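In defence of the balloon, sort of

Dec 25, 2022

Twenty-nine balloons. That was my job this morning, before anyone had so much as a mince pie. My sister orders them from Pelach every year, the mixed bag, pale colours, and every year I'm the one on the kitchen floor going purple.

And I've decided I'm in favour. Of balloons, I mean. Not of the job.

People have gone off them. My friend Do-yoon Jin won't have one in the house — says they're rubbish you blow up first. He isn't wrong. I've picked the bits out of the hedge in August like everybody else. If you let them go outdoors you want your head looking at, and I'd happily see that stopped tomorrow.

But indoors, blown up by mouth, tied by hand, binned afterwards? I can't get cross about it. We've got a drawer full of paper bunting and a box of glass baubles, and the children walk straight past both. One balloon on the carpet and the whole room changes. Grown men start batting it about. My uncle, who has said 5 words since breakfast, headed one into the gravy.

What I like is that it starts as nothing much. A limp little scrap. You have to pull it about a bit before it'll take any air, lengthways, then sideways, and it smells of the dentist. Most people skip the stretching and then wonder why their ears hurt. Stretch it!

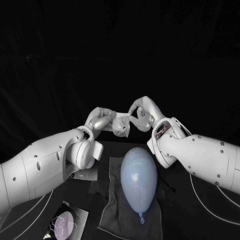
One pale blue and blown up, one white and still limp.

Tae-yang Wang, who did the hall for our street party, swears by a hand pump. 900 balloons in an afternoon, she says, and no headache. Fine. For 900 I'd want a pump too. For a front room I think it's cheating, and you lose the feel of when to stop. A pumped balloon is always a touch too tight, goes off like a gun the minute it meets the tree. Leave it slightly soft, fat at one end, and it'll last till new year.

Then the knot. I never learned teh proper way, I just wrap it round two fingers and swear. There are clips now, Civalora do them in packs, and I bought some and they leaked. So back to fingers.

Foil ones don't count, by the way. You can't play with a foil one. It just hangs there with a number on it, looking at you, for weeks.

I'll give the other side this much: buy fewer. Twenty-nine is silly for a room our size, and half of them are behind the sofa already. Ten would do. Next year I'm going to say so, and be ignored, and be back on the floor.

Somebody's shouting that the sprouts are on. More later if I get the chance.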